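Giving up the dishwasher, month two

So the dishwasher died in September, and I said I'd write about it once I'd calmed down. I've calmed down. Mostly.

It was the old Lokusholm, the one that came with the flat, and it had been making a noise like a bag of spoons for a year. The repair man from Brulley quoted me 300 just to replace the pump, and said the door seal would be next. A new one was going to be nearer 1000 with fitting, because of course our gap is a funny size and only the fancy narrow ones go in. I shut the door on it, put a tea towel over the handle and decided we'd wash up by hand until Christmas and see who cracked first.

I should say I grew up washing by hand. My mum had rules. Glasses first, then cutlery, then plates, and the roasting tin left to "soak" until somebody else got fed up and did it. I'd forgotten all of it! For the first week I was just chucking everything in together and fishing for forks in grey water. The glasses came out smeary, and I blamed the washing up liquid, then the water, then my husband.

What sorted it was slowing down a bit. I change the water halfway now, which felt terribly wasteful until I remembered how often we used to run the machine half full. And I let things drain. I was drying every single item with a towel as though the Queen was coming, and there's really no need, a plate will dry itself if you leave it alone. 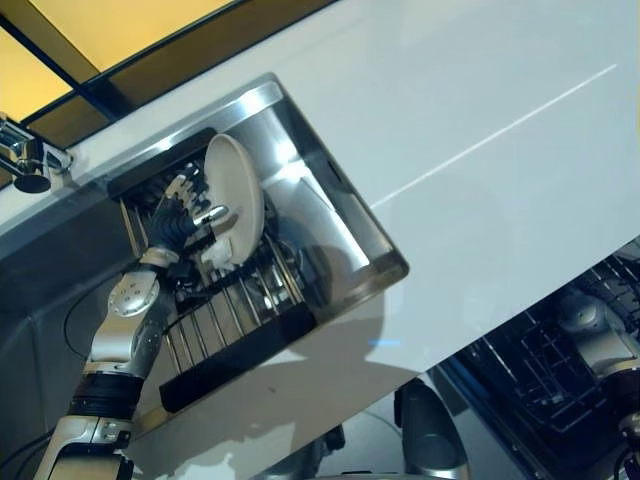 Kulsoom Sandhu wrote in after my last post to tell me I was still doing it wrong, and that rinsing under a running tap gets through more water than the machine ever did. She fills one bowl for washing and a second for rinsing, and reckons a family dinner takes her 30 minutes with the radio on, pans included. She also said never to leave wooden spoons standing in the bowl, they go furry at the end. Guilty.

I've tried the two bowl thing and she's right, it's better, though it does mean there's nowhere to put anything down. Our kitchen has one decent stretch of worktop and it's always got somebody's homework on it.

The bit I didn't expect is that I quite like the after dinner slot. My daughter dries (badly, and for money) and we end up talking about things she'd never bring up at the table. Last month I got the entire plot of a book about a horse, then out of nowhere a whole saga about who isn't speaking to whom. I kept my eyes on the saucepan and said "mm" a lot.

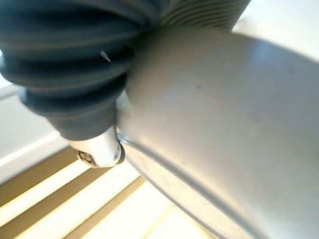 Hands, though. My hands are a disgrace. I bought gloves from Malik on the corner and they were so big I could have kept a sandwich in each finger, so those went back. The Plistholm ones fit nicely but they let water in at the cuff if you go for anything at the bottom of the bowl. I've gone back to bare hands and a pot of cream by the kettle, and I forget the cream four nights out of five.

We've got 70 saved so far in the new dishwasher jar. My husband puts his change in with a meaningful look. I've told him he can have his machine when the jar's full, and that he's on pans until then.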